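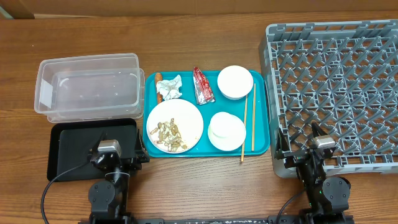 Clearing procedure is the subject of the first half of this session. Staff at the Amside site should have the revised sheet in front of them, and those joining from Vrabec will find the same text in the shared folder. The sheet asks each station to sort a returned tray in a fixed order: scraps and wrappers first, then anything that can be used again, then the dishes. Please look at the teal tray on the opening slide. It has a plate with peanut shells on it, a crumpled napkin, a snack wrapper, two bowls, a saucer and a pair of chopsticks, and for the purposes of this talk it will stand for an ordinary returned lunch. A dish rack is to the right of it and a clear bin to the left, and we will return to both.

(Pause. Allow the group to read the sheet.)

Slide 2. Background

The dining service at Amside handled 3545 returned trays in January. Each one was cleared by hand. Under the former arrangement, diners were asked to scrape their own plates, and compliance varied a great deal between the early and late sittings. The service has therefore moved scraping behind the counter. Diners now leave the tray as it is and go.

Staff have asked whether this means more work. It does, at the first station. The second station has less to do, and the wash area should receive fewer dishes with food still on them.

Slide 3. Loose food and shells

Shells deserve a separate word. They are light and dry, they slide when a plate is tipped quickly, and they end up on the table or the floor. Tilt the plate slowly over the scrap container and finish with the flat scraper. Do not tap the plate against the rim. Shells must not go down the sink at either site, and the drain at Vrabec was closed for 13 days last year for this reason.

Uneaten items go with the scraps even where they look untouched. On our tray, the sausage lying above the plate is treated in the same way as the food on the plate. Nothing that has left the counter goes back.

Slide 4. Paper and wrappers

Used napkins go in with food waste. Wrappers with a foil lining go in general waste, and should be removed before the plate is lifted so that they are not carried along with the scraps. If a wrapper still holds food, empty it first.

(Expect a question on paper cups. The answer is general waste until the new contract begins.)

Slide 5. Dishes

Lift bowls one at a time. A bowl sitting on a saucer should be separated before it is moved - pairs that are carried together tend to be racked together, and the surface between them is not washed properly. Check every bowl for liquid.

Plates go in the rack on edge, between the pegs, all facing the same way. Bowls are leaned at an angle with the open side down. Saucers fill the remaining rows. A full rack is one in which no two pieces touch.

Slide 6. Chopsticks

Wooden chopsticks have been a source of confusion. The Wondton counter supplies a reusable pair, and the other counters supply a disposable pair. Staff at the first station should set aside all reusable pairs in a clear bin, and the bin is to go to the wash area when it is half full. Disposable pairs go with food waste. Where a member of staff cannot tell the two apart, the pair should be discarded.

Please also look for chopsticks lying over the rim of a tray. One of the pair on the opening slide reaches past the bottom rim and onto the table. Trays in that state cannot be stacked safely, and the ends catch on sleeves.

Slide 7. Trays and table

Once empty, the tray is wiped and stacked, with no more than 13 in a stack. The table is wiped after every fourth tray and at each change of shift. Storage bins should be kept to the left of the working area and the rack to the right. Left-handed staff may reverse this if they have the station to themselves.

Slide 8. Next steps

The procedure takes effect at both sites at the start of the next term. Wuteo, which supplies the racks, will deliver 4 replacements to Vrabec before then. Practice sessions will be held at 2 p.m. in the main kitchen, and each station lead should attend one of them.

Questions may be taken now or sent to the dining office in writing.

Filed under: Dining Services / Staff Talks and Handouts

Home | Services | Training | Forms | Contact

Related items
Racking plates and bowls: one-page guide
Food waste collection times, Amside and Vrabec
Requesting replacement trays
Notes from the January kitchen briefing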